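Micro pour débuter le chant à la maison : dynamique ou statique ?
Forum Chant et voix > Matériel et enregistrement

mirliton_bas
Bonjour à tous. Je chante depuis deux ans avec une prof (variété, un peu de soul) et je voudrais m'enregistrer chez moi pour m'entendre entre deux cours. J'hésite entre le Senura, un statique vendu 259 euros avec son pied, et un dynamique d'occasion. J'ai déjà une carte son à 2 entrées. Ma pièce fait 16 m², carrelage, murs nus, un canapé. Vous prendriez quoi ?

alto_du_dimanche
Dynamique sans hésiter. Un statique dans une pièce carrelée, tu vas surtout enregistrer la pièce. J'ai fait l'erreur en commençant, toutes mes prises sonnaient comme une salle de bains. Je l'ai revendu au bout d'un hiver.

Vumholm
Pas d'accord. Pour travailler sa voix il faut entendre les détails : les attaques, le souffle, les fins de phrases qui retombent. Avec un dynamique d'entrée de gamme tout ça est gommé. Mieux vaut un statique et deux couvertures épaisses accrochées derrière soi.

alto_du_dimanche
Elle n'a pas dit qu'elle voulait sortir un disque. Pour s'écouter entre deux cours, un dynamique suffit largement.

Vumholm
Justement, c'est pour s'écouter. Si le micro cache les défauts, à quoi bon.

tessiture92
Ma prof nous fait enregistrer au téléphone posé à deux mètres, et pour la justesse ça va très bien. Par contre pour le placement de la voix c'est inutilisable, dès que je monte ça écrase tout. Tu travailles quoi comme morceaux ?

mirliton_bas
Surtout des ballades, avec des refrains qui montent fort. C'est là que j'ai du mal, je pousse et je finis enrouée. Je voudrais comprendre à quel endroit je commence à forcer.

tessiture92
Alors recule-toi sur les refrains, quel que soit le micro. Et baisse le gain avant de commencer, tu le régleras sur le passage le plus fort et pas sur le couplet.

Pluninura
Je plussoie pour le gain. Pour l'enrouement, aucun micro n'y changera rien, il faut en parler à ta prof. Peut-être baisser la tonalité d'un ton le temps que ça se mette en place.
Pour la pièce, un tapis épais change déjà pas mal les choses. Chez moi j'ai testé au sol nu puis avec tapis, la différence s'entend dès qu'on tape dans les mains.

Radonjić
Les couvertures, ça prend les aigus et c'est tout. Le bas-médium continue à tourner dans la pièce et on se retrouve avec un son étouffé. Je préfère une bibliothèque pleine derrière le micro. Et je rejoins alto, dynamique.

Vumholm
Pour une voix de femme dans une pièce normale, le bas-médium n'est pas le premier problème.

Radonjić
Ça dépend de la voix. Son pseudo dit « bas », si ça se trouve elle est contralto.

mirliton_bas
Mezzo d'après ma prof, le pseudo vient d'ailleurs. Pour la bibliothèque, j'en ai une dans le couloir, je peux essayer de la déplacer.

gammes_et_cie
Bonsoir, je remonte le sujet. J'ai le Senura depuis janvier. Il est très sensible, on entend le frigo de la pièce d'à côté. Je chante à une vingtaine de centimètres avec un filtre anti-pop et j'en suis contente, mais je coupe tout avant de commencer. 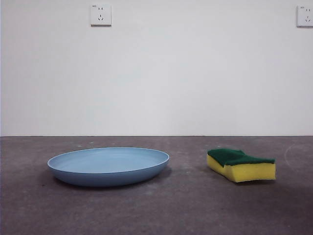 Assiette bleue et éponge, au sol

alto_du_dimanche
Le frigo, voilà. C'est exactement ce que je disais.

gammes_et_cie
Oui, mais je ne reviendrais pas au dynamique pour autant.

mirliton_bas
Merci pour vos réponses. Je vais emprunter le dynamique d'une amie de la chorale et faire les mêmes prises avec et sans tapis. Si c'est trop terne je passerai au Senura. Je posterai les deux extraits dans la section Écoutes.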